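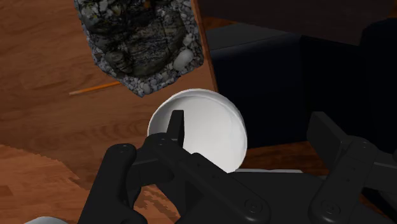

What We Eat From: Bowls, Plates and Portion Size in a Shared Student House

Final project report, Food and Everyday Life
Kadri Mets and Ekene Briggs
June 2022

How the project came about

When our instructor, Mamta Chaudhary, asked everyone in the class to pick a question small enough to answer in one term, we started with a list that was far too big. We wanted to do school lunches, then grocery prices, then the whole history of breakfast (Ekene still thinks there is a good paper in that one). What we ended up with came out of an argument over dinner. Kadri had made a pot of lentil soup that was meant to last two evenings, and it was gone in one. Everybody at the table swore they had taken a normal helping, and everybody was probably telling the truth, at least as far as they knew.

So our question became this: does the dish a person picks up change how much food they put in it, when they are serving themselves and nobody is fussing over them? We had both heard people say that a smaller plate makes you eat less. We had also heard people say that this is nonsense. We thought it would be fun to look at it in our own kitchen.

The house and the people

Canville House is a shared student house on the hill behind the library, with one large kitchen and a long table where most of us eat in the evening. The cupboards hold a jumble of dishes left behind by people who moved out years ago, so we had plenty to choose from without buying anything. There were 21 residents who agreed to take part. We told them we were studying evening meals, which was true, and said we would explain the rest at the end, which we did, over cake.

We left out anyone who told us they were watching what they ate for a health reason, and we didn't ask for details. We also didn't write down anyone's weight or height. Delphine Haddad, who read our plan before we started, felt strongly about this and we came to agree with her. It would have made people nervous, and our question was about the dishes.

What we did

All through May we cooked the evening meal and put it out in big pots at the end of the counter. We had 4 different meals and rotated them: lentil soup, vegetable chili, rice with beans, and a plain tomato pasta. Each evening we set out only one kind of dish, which was either a small bowl, a deep bowl, a flat dinner plate, or a wide shallow bowl with a rim. People served themselves as usual.

To find out how much each person took, we put a kitchen scale next to the pots and asked people to set their dish on it before sitting down. We subtracted the weight of the dish afterward. Second helpings went on the scale too. By the end we had 219 helpings written down in a notebook that now smells strongly of cumin.

The same spoon stayed in the pot every night. We learned this the hard way, as on the first evening someone swapped our ladle for a much bigger one and the soup numbers shot up. We threw that evening out and started over, and the 219 does not include it.

What we found

First helpings did go up with the size of the dish. People took the least in the small bowl and the most in the deep bowl, with an average difference of 66 grams between the two. That is a few good spoonfuls of chili. The wide shallow bowl was a surprise to us. It could hold nearly as much as the deep one, but people stopped much sooner, we think because the food spread out and looked like plenty.

Second helpings told a different story, and this is the part we enjoyed most. On small bowl nights many more people got up for seconds, and by the time everyone was done, a good part of the difference had melted away. For the soup it vanished completely. For the pasta it did not, and we have gone back and forth about why. Kadri believes pasta goes cold and sticky in the pot and stops being tempting. Ekene believes people simply get full sooner. We could not settle it with the notes we had.

The flat plate was hard to judge. It never came out for soup, for obvious reasons, so it only had three meals to the others' four, and we would not want to lean on it much.

What people told us

After the last meal we sat down with anyone who wanted to talk. Chukwuemeka Akande told us he fills a bowl until it looks finished, and had never thought about it as an amount. Several others said much the same thing in other words. One person said that a small bowl made her feel like a guest, and that she took seconds partly to feel at home again. We liked that answer very much and wish we had asked everybody about it.

Problems and things we would change

The scale was in plain sight, and some people surely served themselves a little more carefully with it there. Some evenings people came in late from work and were very hungry, and we didn't note who had eaten lunch. Conversation mattered too. On the loud, happy evenings people sat longer and went back to the pot more often, whatever dish they had.

If we did this again we would hide the scale under the counter mat, keep a note of the time each person sat down, and run each meal with every dish at least twice. We would also like to try it in a house with fewer people, where the pot feels less like something that might run out.

Thanks

We are grateful to everyone at Canville House for eating so much chili, to Mamta for letting us change our topic three times, and to Delphine for the loan of her scale, which we have cleaned and returned.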